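## Those "lifetime" bulbs, one more time 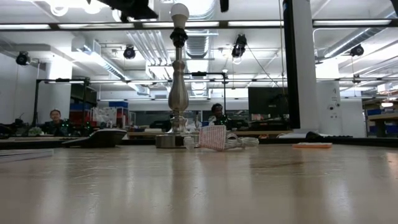
Several members have asked whether the Broltumville bulb swap is worth the trip, so I read the flyer twice and then did some sums. I remain unconvinced.

The flyer says each household that trades in its old bulbs will save "up to $200 a year." Up to is doing a lot of work there. To save that much on lighting you have to be spending more than that on lighting, and I went through my own bills for last year and couldn't get anywhere near it. Maybe if you leave every lamp in the house burning all night. Vivek Dwivedi in Fallgate tried the same exercise with a bigger house and two teenagers, and he came up short too.

Then there is the lifetime claim. The Irkik bulbs they are handing out are said to last 36 years. Read the small print and you find this assumes three hours a day, in an open fixture, in a cool room. Put one in a closed ceiling globe over a stove and all bets are off. The company has also not been in business for 36 years, so I would like to know who watched one burn that long. The warranty, for what it's worth, is two years and you need the receipt. A swap doesn't come with a receipt. I asked about this by phone and was told someone would call me back.

To be fair, LED bulbs do use a good deal less power than the old kind, and I have been changing mine over as they die. I have no quarrel with that part. What bothers me is being told to throw out bulbs that still work so that somebody can report a big number at the end of the drive. Last June's swap in Grimshaw took in roughly 4,000 bulbs. Bimla Pandey asked where they went and got three different answers, one of which was "a partner."

If you do go, bring only the bulbs you would have replaced anyway. Check the wattage limit on your fixture, and ask whether the new ones work on a dimmer before you take a bagful home. Many don't, and they will buzz at you. Don't sign the energy survey unless you want the phone calls that come with it.

Bimla is still collecting before-and-after electric bills from anyone who took part in June. She has four so far and would like more, including from people who think I'm wrong.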